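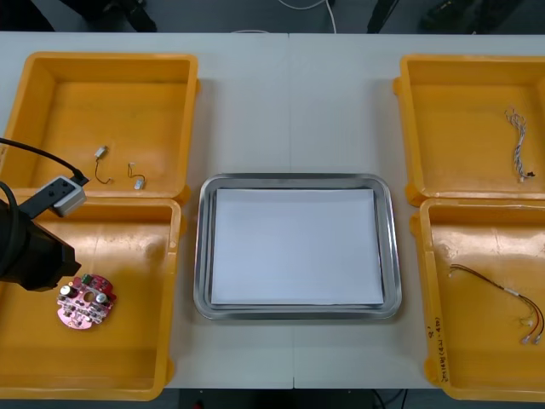
Yellow trays with a steel tray between them, on a white tabletop.

My records request to the town of Droltholm, start to finish

I said in an earlier post that I had asked the town for its emails about the library's evening hours, and a few people wrote to ask how it went. It took most of the fall. I got most of what I wanted. I'm writing down the steps while I still have the emails in order.

The background is short. In the spring the library stopped staying open past six. The notice on the door said the change came from a "facilities review." I go to the town council meetings when I can, and I couldn't remember a facilities review ever being on an agenda. I looked through the posted minutes and didn't find one there either. I asked at the front desk and was told to ask the town clerk. The clerk's office said I was welcome to put it in writing.

So I did. My first request was bad. I asked for "all documents relating to the library hours," with no dates and no names. The reply came through Tikum, the online system the town uses for these requests now, and it said the search would take in several departments and a lot of hours of staff time. The estimate was $399, with half due before anyone would start looking.

I don't think the clerk was trying to scare me off. If you ask a town for everything, somebody has to go look for everything. But $399 is a lot to find out why a library closes at six, and I let it sit for a couple of weeks.

What got me going again was a phone call with Benedetta Donati. She used to cover town government for a weekly paper and has filed more of these than she can remember. She had me read her my request over the phone and then told me to throw it out. Her advice was to name the people, name the dates, and ask for the one document I wanted most as a separate item. She also said to ask for electronic copies every time, and to ask for the fee to be broken down by task.

The second request went like this, more or less:

1. The facilities review mentioned in the notice on the library door, including drafts and attachments.
2. Emails between the library director and the town manager from January through April containing the word "hours" or the word "evening."
3. Any contract, invoice or proposal from an outside firm for the review.

I sent it in October. Tikum gives you a tracking page with a status on it, and mine said "Assigned" for a long time. It doesn't tell you who it's assigned to. You also can't reply to the status emails. I tried twice before I noticed the line at the bottom saying the inbox isn't read. If you need to ask something, you have to log in and use the message box, and the message box logs you out if you take too long typing. Write it somewhere else first and paste it in.
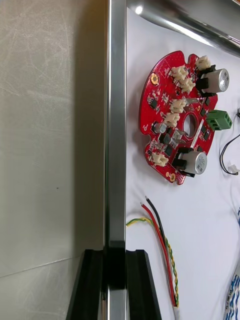 The new fee estimate was much easier to take. The town doesn't charge for the first 100 pages if they're sent electronically, and the search itself was short enough that they waived it. I ended up paying for the pages over that, which came to less than lunch.

What arrived was a single file of 122 pages. A good part of it was the same email thread repeated each time somebody answered it. I printed it anyway and went through with a pencil, crossing out the repeats. After that it was a stack I could read in an evening.

There was a review. It was done by a consulting firm called Orlandini, and it was about heating. The town had asked them to look at energy use in all the public buildings, and the library was one section near the end. The report suggested "considering reduced occupancy after 6:00 p.m. in the winter months." It said winter months plainly. The director's email forwarding it to the town manager said the same. Somewhere between that email and the notice on the door, the winter part dropped out, and I didn't find a message that explains how.

That may be in the pages I didn't get. Parts of three emails were blacked out, and the cover letter gave one reason for all of them, that they were "preliminary." I've appealed that. The appeal is a one-page letter that goes to the town attorney. I quoted the cover letter, asked for a reason for each email by date, and asked again for anything that wasn't opinion or advice to be released. I haven't heard back.

I brought the report to the November council meeting and used my public comment time to read the sentence about winter months out loud. Cosimo Barbieri, who has the council seat for my side of town, asked for the hours to be put on the next agenda. He told me afterward that he had never seen the report. I believe him. It wasn't in any of the meeting packets, and I've now looked at every one of them for the year.

A few people have asked for the wording of my second request so they can change it for their own towns. I've sent it to Esudico, the local newsletter, and they're going to put it up with their other sample letters. Check your own state's rules before you use it. The deadlines and fees are different all over, and so are the reasons they can give for saying no.

If you've had an appeal go through in a town this size, I'd like to know how long it took. Leave a comment or send me an email. The hours are supposed to come up at the next meeting, and I'll post the agenda when the clerk puts it out - it's usually up by late afternoon.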